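Stivorard Research Administration Help Community
Topic area: Translational awards and technology transfer

Does a bench-stage device project need a clinical co-investigator at the letter of intent stage?

Posted by Garnet Lachance
Sep 1, 2018

I manage pre-award submissions for a biomedical engineering department. One of our junior faculty members intends to apply for an internal translational pilot award through the Todo program. The project concerns a low-cost pressure sensor for monitoring wound dressings. To date the work has been limited to laboratory testing, and no patients have been involved.

The program announcement states that each team "must demonstrate clinical partnership." It does not state when that partnership must be in place. The letter of intent is limited to 3 pages, and the form has a single field for the principal investigator and no field for any other person. The full application, due in February, asks for a biosketch from every named investigator.

The faculty member has spoken with a surgeon at our affiliated hospital who is interested but has not yet received approval from her division to commit time. I would like guidance on the following matters. Must the surgeon be named in the letter of intent, or may the letter describe the partnership as being in development? If she is named and later withdraws, is the application disqualified? Finally, does the hospital need to sign anything at this stage, given that it is a separate legal entity from the university?

I have written to the program office and have not yet received a reply.

Darius Ciobanu

The answer depends on how your institution administers the award, but the following reflects the practice at most offices with which I have worked.

A letter of intent is ordinarily used to plan the review. The program office reads it to determine which reviewers will be required and whether the project falls within the scope of the announcement. It is not normally scored. For that reason, a statement that a clinical partner has been identified and that a formal commitment is pending should be acceptable, provided that the letter names the clinical specialty and the hospital service concerned. A letter that says only that the team "will seek clinical input" is likely to be returned.

I would advise against naming the surgeon before her division has approved her participation. Many hospitals treat a named role in any proposal as a commitment of effort, even where no salary is requested. If the division learns of it from the program office, the relationship may suffer. You may refer to her by title and service and supply her name in the full application.

On the question of withdrawal, a change of personnel between the letter and the full application is generally permitted with written notice. A change after the full application has been submitted is a different matter and will usually require approval from the program director. Please confirm this in writing when the office replies to you.

With respect to signatures, the hospital would not normally sign at the letter stage. For the full application you should expect to need 2 documents from the hospital: a letter of support from the division and an institutional commitment form from its research office. The second of these takes longer than most applicants expect. Our affiliated hospital requires the budget to be final before it will begin its review, and I would suggest that you ask yours about the order of steps now.

One further point concerns intellectual property. If the surgeon contributes to the design of the sensor, she may have rights as an inventor under the hospital's policy as well as yours. An invention disclosure should be filed with your technology transfer office before the first joint design meeting, so that the work completed by your faculty member alone is properly recorded.

Leclerc Pilot Office

We concur with the above regarding signatures. Our own program accepts letters of intent without a clinical co-investigator and asks for one at the full application. Of the 120 letters we received in our last cycle, many described the partnership as pending, and they were not penalized.

Please note that a mentor and a co-investigator are separate roles under most announcements. A clinician who will only advise should be listed as a mentor or consultant and may not satisfy the partnership requirement.

Didus

We had the same problem and just put the doctor's name in. It was fine. Check the page limit though, because ours counted the references and the letter was sent back.

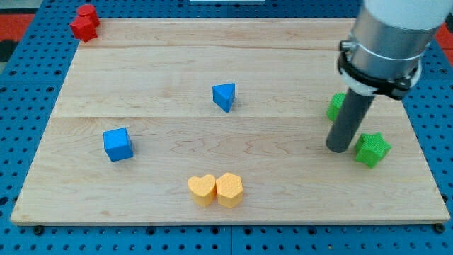
Foam or plastic shapes on a wooden board, with a robot arm at the upper right.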